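**Front loader: load size, door left open, cloth at the seal**

**plank_and_joist** · May 2022

The machine in the Allasdale flat is a Skyworth front loader, rated at 8 kg according to the letting sheet. Towels come out heavy after a full load. The sheet says to fill the drum to the top. Is that right for cottons?

**drumroll57**

No. Leave a hand's width above the load. For towels I stop well short of the rated weight, which is for dry cotton on the long programme only. On the quick programme ours takes 2 kg and no more.

**saltmarsh**

Disagree on the hand's width. Our Palumbo was packed tight for years and rinsed well enough. Heavy towels suggest a slow spin. Check what speed is set before changing anything else.

**plank_and_joist**

Spin was on the lowest setting. I have raised it. Current state of the machine, door open, with a black cloth hanging out at the front:
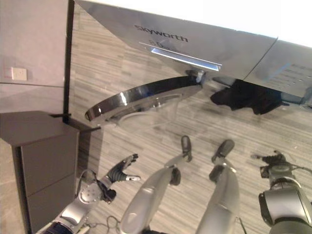 ### Replies on the door and seal

**drumroll57**

Door open is correct between washes. Take the cloth out before you shut it, though. Fabric caught between glass and seal will let water past, and your floor has a wood look to it. If those planks are laminate, the joints will swell.

**saltmarsh**

I shut mine after 20 minutes. A door left hanging puts weight on the hinge. We replaced one in January in the Prillport house.

**drumroll57**

One hinge proves little. A closed drum smells within the week. Leave it ajar if the hinge worries you, and wipe the lower fold of the seal, where the water sits.

**saltmarsh**

Ajar I can accept. Fully open, no.

**plank_and_joist**

Cloth removed, seal wiped, door ajar. Next towel load will be a smaller one at the higher spin. I will post the result under this thread.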